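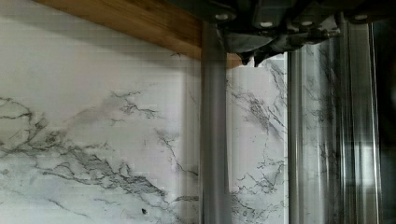 Setting Up a Wrist Camera in a Kitchen Full of Shiny Things

By the Funley bench
November 29, 2025
5 min read
153 shares | 2 comments

Our arm, Emesau, learned to see on a sheet of gray felt. It was very good at felt. Then we let it work at a sink, and it spent its first evening trying to pick up reflections.

If your arm has a small camera at the wrist and you want to use it over steel and stone, these are the steps we settled on. They assume the arm moves, the gripper opens and closes, and you have a big red button you have pressed at least once in anger.

1. Lock the camera before you touch anything else

Turn off auto exposure, auto white balance and auto focus. All of them. Steel makes auto exposure hunt like a dog under a couch, and every time it changes its mind your detector sees a new kitchen. Set the exposure by hand while the wrist is over the brightest metal you plan to visit, and bring it down until the highlights stop spreading. The darker corners will look gloomy. Let them.

Write the number down. Ours is 1259 in the driver's own units, which mean nothing to anybody, including the driver. Yours will be different.

2. Mask the gripper

A wrist camera spends its whole life looking at its own hand. Park the arm over something plain and save a picture with the gripper open, then one with it closed. Paint over the fingers and housing in any image editor, save both masks, and have the software ignore whatever is under them. In between, we just use the open mask. It wastes some view at the edges and we have learned to live with the grief.

Grow the masks by a few pixels. Fingers smear when the wrist moves, and a smeared finger leaks past a tight mask and gets reported as cutlery.

3. Slow down, then stop

Any picture you take while the arm is swinging is mood lighting. We wrote a little script called Fakir (it lies very still) that does this:

- move to the viewing pose at low speed
- wait for the joints to settle
- throw away the first 2 images
- keep the next one

The waiting is dull to watch. Visitors will ask if it has crashed. Say no in a confident voice.

4. Pick landmarks that stay put from every angle
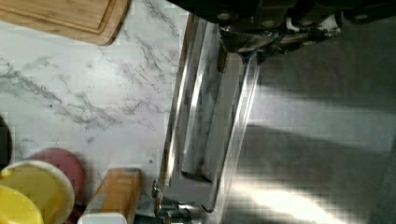 Landmarks are where most of our time went, and most of it went in the wrong direction. The detector loved high contrast, and stone veining has plenty of it, so it kept latching onto a gray squiggle and swearing it was a different gray squiggle. Polished metal is worse. The long rail between the counter and the basin carries faint streaks of that same veining on its surface, and those slide along as the wrist moves. What you want is the rail's raised side edges: straight, long, and visible from nearly anywhere you'd hover. Fit a line to those and ignore everything happening between them. For a second reference, use something with a solid color and a clean outline. The cutting board did fine for us, and its rounded corner is easy to find again, as long as you promise to leave it alone for the whole session.

Tape is the reliable answer, by the way. A printed marker stuck to the counter beats all of this. We were told tape would not be welcome in the kitchen, and we value our meals.

5. Build a set of bad pictures

Go over the whole area at your working height and save an image at each stop. Then change the lights and go again. We ended up with 1492 images and kept every ugly one. Label glare as glare. It feels silly to teach a machine the word for nothing, but it cut our phantom pickups more than any clever filter we tried.

Leave ordinary stuff in view while you do it. Bowls are good. A model trained on a spotless counter will treat the first yellow bowl as a major news event.

6. Test with your hand on the button

Start with the hover height set well above anything solid. Ask for the line, check it on screen, move along the rail, ask again. If the line jumps between two checks, go back to step 1 and look at the exposure. Somebody has turned auto back on. In our shop it was the update.

Lower the height a little at a time. Metal fingers on a steel basin make a sound that travels through the house, and the house will have opinions.

The mask files and the Fakir script are in the Gendelo folder along with last February's version, which you should not use.

2 comments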